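Teleoperation and hand-guiding participants wanted - casual, paid

Jeltden Robotics Studio, Hulla Street
Posted Apr 27, 2023

We're looking for 12 patient people to come and spend a few afternoons with us showing a robot arm how to do small jobs at a bench. You don't need a science background, and you certainly don't need to have driven a robot before. Bakers, knitters, retired nurses and people who are good at parking have all been very welcome here, and we'd love a few more of each!

The current block of work is called Rerneck, and it's all about handling a glass beaker near a bench scale.

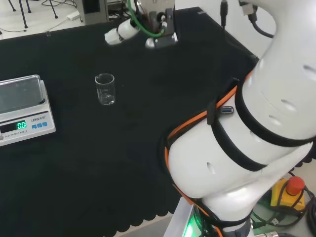 Some days you'll take hold of the arm and guide it through the motion yourself, and other days you'll sit at the remote controls and steer it from there. Most people have a favourite by the end of the first session - we try to give everyone a fair go at both. Each run is recorded, and we've collected 317 since March towards a goal of 2,000, so you can see why we're keen for company.

Sessions go for four hours with a proper break in the middle, and there's tea, coffee and usually something from the Cárdenas bakery downstairs.

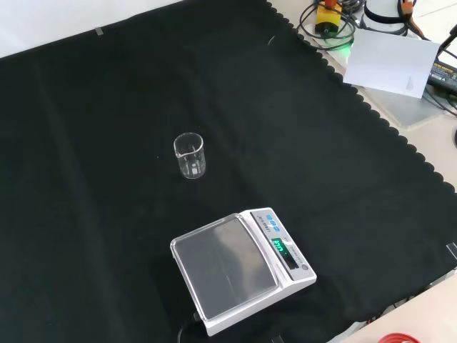
WHAT YOU'LL BE DOING

Repeating a short task calmly, resetting the bench between runs, and telling us when something felt awkward. A clumsy run is still useful to us, so please don't fret about it. You'll be shown the emergency stop before anything else, and you're free to press it whenever you like, for any reason at all.

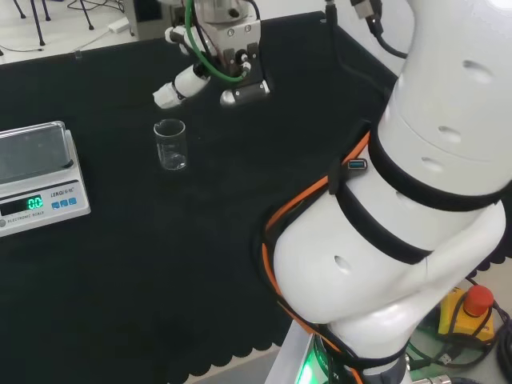 Jeltden Participant Team

We ask that you're 18 or over, comfortable using both hands for light work, and able to come along to at least three sessions. Glasses are fine. If you need a different chair, a slower pace or a support person with you, mention it when you write and we'll organise it beforehand.
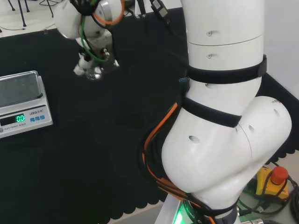 Training is paid at the same hourly rate as the sessions, and so is the break. To put your name down, send us a few lines about yourself and the afternoons that suit you, through the form on the Jeltden website or on paper at the front desk - both get read.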